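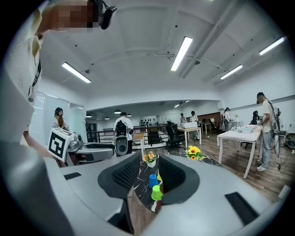
Room check, Makmont, upper floor. Inspected by Aldo Russo, December 23, 2018. Tables: satisfactory. The marble-patterned one has plastic cups and two small pots of flowers on it - move these before wiping down.

Ceiling lights: all tested, no flicker. Next clean due in March.

Railing: firm, no loose fixings.

Pegboard: tools to be hung back up after use. Comment - two hooks need replacing, ordered from Serra.

Exit route: clear on the day.

Extinguisher 14: seal intact.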